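Filed under: Workshop Notes, Adhesives
June
Posted by Radek Štefanec

I keep a log of every glue joint in the shop that fails, and the log now covers 2 years. Most of the entries are chair rungs. Chair rungs fail for the same cause almost every time, and the cause is moisture movement across the grain. A tenon swells in summer, crushes its own fibers against the mortise wall, shrinks in winter and comes loose. The glue gets blamed for it.

The entries that interest me more are the ones where the wood is intact and the glue line has let go cleanly. There are three likely explanations: the surface was contaminated, the joint was starved by too much clamp pressure, or the glue was past its useful life when it went on. The first two are well covered elsewhere. I want to write down what I know about the third.

Ordinary white and yellow wood glues are water emulsions. Small polymer particles are suspended in water, and as the water leaves, the particles pack together and fuse into a film. Two things spoil this. Freezing can break the emulsion, after which the particles clump and will not go back into suspension. Slow water loss through a bad cap thickens the glue until it no longer wets the wood.

A thickened bottle can sometimes be thinned with a little water, but a bottle that has gone stringy or grainy should be thrown out. I tried to rescue one last winter with a bottle of Hokero yellow that had spent January in the unheated half of the garage. It stirred out to something like cottage cheese. I glued two maple offcuts with it anyway, clamped them overnight and broke the joint by hand the next morning. The film peeled off like tape.

Since then I do a test joint whenever a bottle has been open for more than one season. The procedure:

Plane two strips of the same species, long grain to long grain. Spread glue on one face, rub the faces together, clamp. Leave it a full day. Put the piece in a vise with the glue line just above the jaws and hit it with a mallet. If the wood tears, the glue is good. If the break follows the line and both faces look clean, discard the bottle.

Štěpánka Kratochvíl, who repairs instruments in Lititz, wrote to me after the last post to point out that this test says nothing about creep. She is right. A joint under steady load can slide over months and still pass a mallet test. For bent laminations she uses a urea formaldehyde glue from Wegener, mixed fresh each time, and she writes the mixing time on the cup.

On storage, my current practice is to buy small. The big jug costs less per ounce, but I never reach the bottom of it in time. Small bottles stay on a shelf indoors, and each one gets the month it was opened written on masking tape. 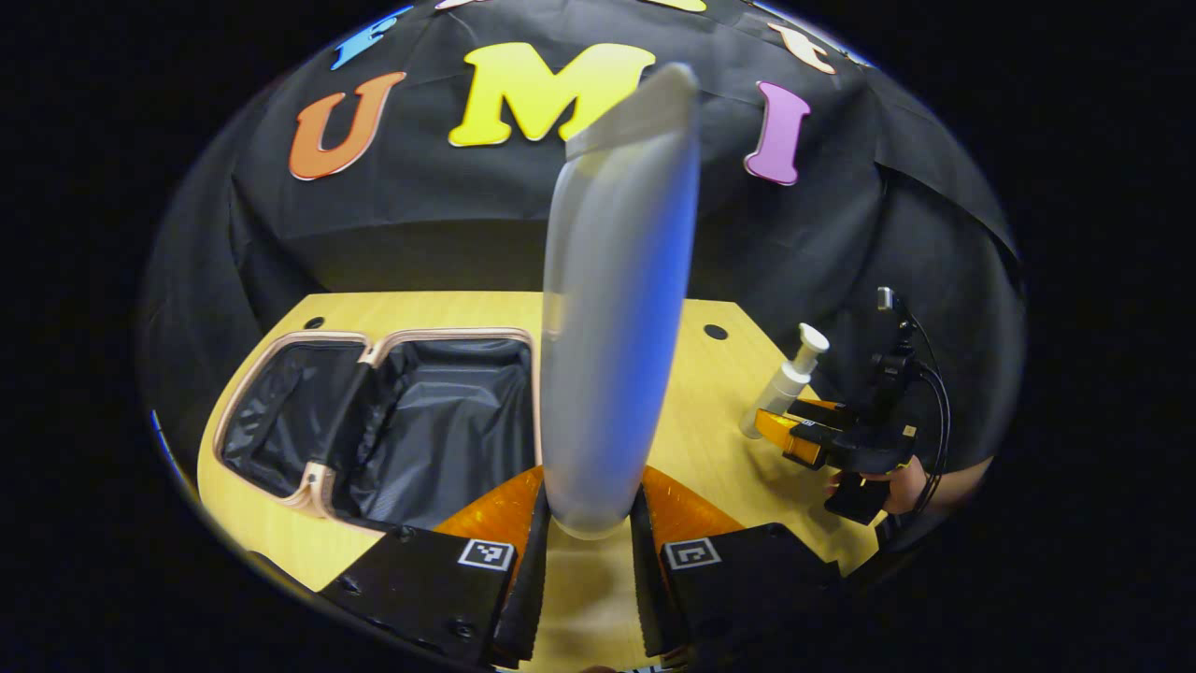
Tall white bottle, standing upright.

I store them cap down now. Any skin that forms then does so at the air pocket, away from the nozzle, and the first squeeze comes out clean. A rack for this is a length of pine with holes drilled 3 inches deep on the drill press. Size the holes to the cap shoulder with a little slack.

Hide glue is a separate subject. Dry granules keep for years in a sealed jar, and the clock only starts when water goes in. I have a paper sack of Dretport granules that I expect to outlast the roof. The next post will cover soaking ratios, once I have finished the test strips.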